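Subject: Re: [manip-list] how many towel demos before it's worth training?
From: Renata Borkowska
Date: 13 November 2025

Hi Aleksi, hi all,

Sorry for the slow answer, I wanted to get through our second batch before I opened my mouth about it!
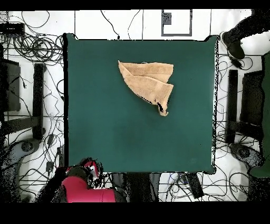
So, numbers first, since that's what you asked for. We have 200 towel folds recorded at Krawczyk and we trained a first policy at 60, mostly because Mohsin got impatient (he'll say it was my idea). I'd do that again. The policy was bad, but it was bad in a way that told us what to record next, and I don't think we'd have guessed it from staring at the logs.

Aleksi Toivonen wrote:
> We're setting up for cloth folding at Plirnel and I'd like to know
> what people do about starting states. Do you lay the towel out flat
> and square every time, or do you let the operator toss it down?
> Also, do you keep the demos where the fold goes wrong? Silviu wants
> to throw them all out and I'm not so sure.

On starting states: we did flat and square for the whole first batch and I regret it. Everything looked lovely on replay, and then the first time a corner was folded under, the arm just hovered there. Now we start from all kinds of things. Half-done folds, a corner dragged off at a slant, a diagonal fold that should have been straight, the towel shoved up toward one side of the table. Weronika keeps a paper list of starts next to her keyboard and crosses them off, which sounds old-fashioned but works way better than telling people to "be random". People are terrible at random. Left alone, I put the towel down the same way every single time.

On the failed ones: please don't throw them out! We sort them into 2 piles. If the operator messes up and then fixes it, that goes in with the good demos, whole, no trimming. Those are the most useful recordings we have. If they mess up and give up, it gets tagged and kept on a separate drive and we don't train on it. Silviu, I know your argument about the policy learning to make the mistake so it can make the recovery, and yes, we saw a little of that. Cutting the share of recovery demos calmed it down. I can't give you a clean number for the right share, we were changing other stuff that week too.

A few other things, in no order:

Tan on dark green has been kind to us. With the gray towels our segmentation kept losing the edges, so those are waiting until Weronika has redone the masks.

Swap operators more often than feels necessary. Mohsin folds fast and pulls hard, I fuss with the corners forever, and the policy trained on only my demos was painfully slow. Mixed is better, though you do get some odd dithering where our styles disagree (always at the second fold, for some reason).

Write down the start state when you record. We tried to label them afterward and lost most of an afternoon arguing over what counts as "crumpled".

We're still using Zurley for the annotations and I have no strong feelings about it, except that the export eats the notes field if you put a comma in it. If anybody on the list has moved to Jorkix, I'd love to hear whether it handles notes any better.

Aleksi, happy to send you the list of starts if you want it. It's in Weronika's handwriting, so give me a day or so to type it up.

Renata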